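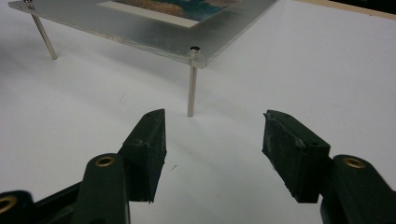

Oddale Picture Postcards and Small Prints: a catalogue of captions
README, version 2, 2 November 2022

Welcome, and thank you for taking the trouble to open this file before the others. The Oddale list is a catalogue of the words found on small prints and picture postcards: the printed caption, the publisher's line where there is one, and anything written by hand on the back. It began as a shoebox and a spreadsheet and has grown a good deal since, so please forgive the odd corner where the old way of doing things still shows through.

What you get

There are 330 records in this version, kept in one plain table called captions.csv. Each row is one card or print. A second file, places.csv, gives the modern spelling of every place named in a caption, with the old spelling beside it. You can open either of them in any spreadsheet program. If accented letters come out as nonsense, tell the program the file is UTF-8 and try again.

The columns

There are 7 columns in captions.csv:

record: our own number, never reused, even when a row is taken out
caption: the printed words, exactly as they stand, mistakes and all
publisher: left blank if the card doesn't say
place: as printed, so do check it against places.csv
back: handwriting on the reverse, with names and house numbers removed
language: of the caption only, so a card with a French caption and an English message is down as French
notes: whatever didn't fit anywhere else (this one does ramble, I'm afraid)

Where it all came from

The larger part is the Fastthorpe albums, which were typed up page by page over one long winter. The rest is the Vasiliauskas bundle, mostly views of rivers and market squares, and it came to us tied up with string and in no order whatever. We have kept the bundle's order, such as it is, in the record numbers. Captions in the Trirkska style, with the title in capitals and the place in brackets after it, have been left just as printed, although it makes sorting a bit of a nuisance.

Things to watch for

Dates are the weak spot. A postmark tells you when a card was sent, and plenty of people kept a drawer of cards for years before using them, so we put postmarks in the notes and have no date column at all. Handwriting we couldn't read is marked with a question mark in square brackets.

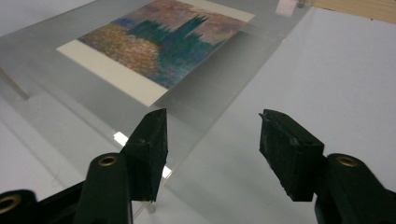 Fastthorpe wrote back after the first version to say that the hand on many of the album cards is easier than we had made out, and that several of our question marks are only the old long "s" or a hurried "th". Those rows have been gone over again and the readings put right.

Using it

Please do use the list for whatever you like, including teaching, and mention Oddale somewhere if you can. Corrections are very welcome. Send the record number and the wording you think is right, and it will go into the next version, which we hope to have ready in January.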